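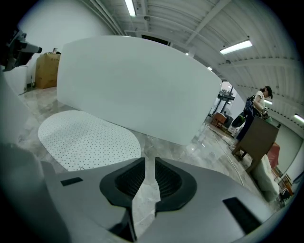
Drata Hand-Held Gripper, model Tillel 2

The Tillel 2 is a hand-held gripper for recording of manipulation tasks. The operator holds the tool and makes the task by hand, and the recording is used later for training of a robot arm. No robot is necessary at the place of recording, so it is possible to work in homes, shops and storage rooms.

The body is matte gray. The two finger pads have a black rubber lining with a ribbed or mesh-textured inner side, and they close at an angle to each other. This shape is good for thin and flat articles, for example a perforated mat which lies on a smooth marble-patterned floor — a task where straight fingers often slide.

The wide-angle camera looks over the fingers, and the pads stay always in the view.

In the set:
Gripper with camera
Spare finger pads, 2 pairs
Charging cable
Carrying case

Warranty: 12 months
Delivery: 10 working days from our warehouse in Flernden
Minimum order for reseller price: 50 sets

The pads are wearing parts and are not covered by the warranty. Please clean them with a damp cloth only, without alcohol.

The software Ibarra for sorting of recordings is sold separately — please ask for a trial key together with your order.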